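Finding wells from the air, or not quite

Sep 21, 2019

I've put off writing this up for most of the summer, so it will be a bit long. A few people asked what happened to the borehole mapping work after I stopped posting about it. It carried on, slowly, and it now more or less does what we said it would.

For anyone new, the aim is to guess which hand-dug wells in a farming district are likely to run low before the dry months end. The people living there mostly know already, of course. The district water office doesn't, and it has one lorry with a pump crew on it. If the office had a decent list a few weeks ahead, the lorry could go to the right villages first.

We started with free satellite pictures and a table of old well records that someone had typed up from paper cards. The cards were in poor shape. Half the depths were in feet and half in metres, and the column heading said neither. I spent most of the first month sorting that out and I'm still not sure about the ones near the river.

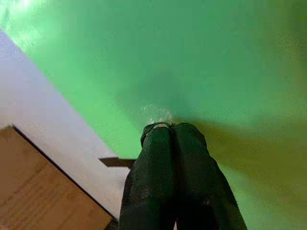

Liviu Ciobanu wrote after the last post to say that we should drop the old cards altogether and only use readings taken since the pumps were fitted. I tried it. The scores on the test villages went up slightly, but we were left with 300 wells and hardly any from a bad year, so I put the cards back in with a lower weight. Liviu still thinks this is a mistake and he may be right.

The model itself is nothing special. It is a set of boosted trees fed with rainfall, slope, soil type and how green the fields look at the end of the wet season. I did try a bigger network on the raw pictures, using a rented machine from Clistero, and it learned to spot villages with tin roofs. That tells you something about money and very little about water. I turned it off after a weekend and went back to the trees.

What helped most was a change in the question. At first we asked for the water depth in each well, and the answers were poor. Then we asked only whether a well would need a visit in the next 14 days, and the results became usable. The water office had been saying this from the start – they never wanted a depth, they wanted a list.

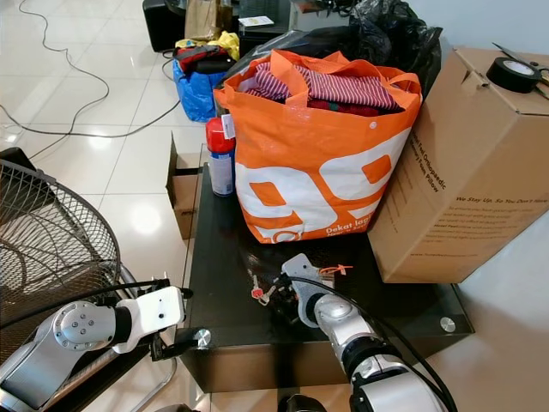 Does it work without a phone signal? The list is made on a laptop in the office and printed, so the crew only need the sheet of paper, and they write their readings on the back of it.

Those readings come back to us as photos of the sheets. Typing them in takes an evening. I looked at a tool called Kolleck that reads handwriting, but it muddled ones and sevens often enough that I'd have had to check every line anyway.

I talked about all this in Cáceres at the start of September, at a small meeting on maps and public services. The best question came from a woman who runs bus timetables. She wanted to know what happens to a village that the model gets wrong two years in a row. I didn't have a good answer. We have since added a rule that any well not visited for two seasons goes on the list whatever its score.
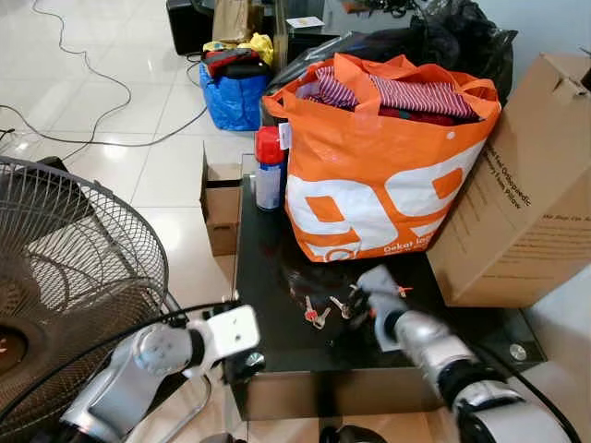
The rule costs the crew extra trips, and it makes our numbers look worse, as most of those wells turn out to be fine. The office asked to keep it in all the same. They had a well at the far end of the district that had been dry for ages with no report, and that sort of gap is what they worry about.

Next on the list is the soil map, which is old and has a straight edge down the middle where two surveys were joined. Wells on either side of that line get quite different scores for no reason I can see on the ground. The Drondport group has a newer map and has said we can use it – I'm waiting on the files.

The code is tidy enough to share now apart from the part that cleans the cards. I'll put that up once I've taken the village names out.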